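Chapter 4
Porosity and Absorption

4.1 Open and closed pores

A solid that contains voids is called porous. Open pores connect to the surface and can take up liquid; closed pores cannot. Porosity is the ratio of void volume to total volume. In wood, liquid moves mainly along the grain. In woven cloth, it moves between fibers.

Sponge, cloth and wood:

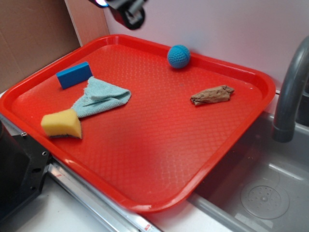
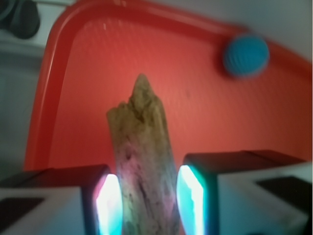
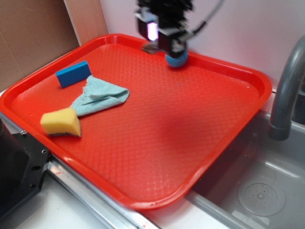

4.2 Capillary rise

Let a tube of radius r stand in a liquid.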